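Workshop tips: getting cleaner data out of a hand-held gripper

Check the marker before each take
Our tracking software, Rellura, reads finger width from the square marker, so wipe it and run the 2-second preview first. A smudge can cost you a whole afternoon!

Map the room slowly
Start every session with one lazy sweep past shelves, railings and door edges – the mapper loves corners. Plain white cubbies are harder for it, so keep something colourful in view, even a pot of artificial flowers.

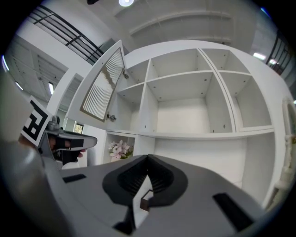
Tune the smoothing last
Leave the filter at 5 until you've replayed more than 100 takes, then try 13. Cupboard doors come out beautifully – lovely smooth arcs, and the planner copes far better with the hinge side.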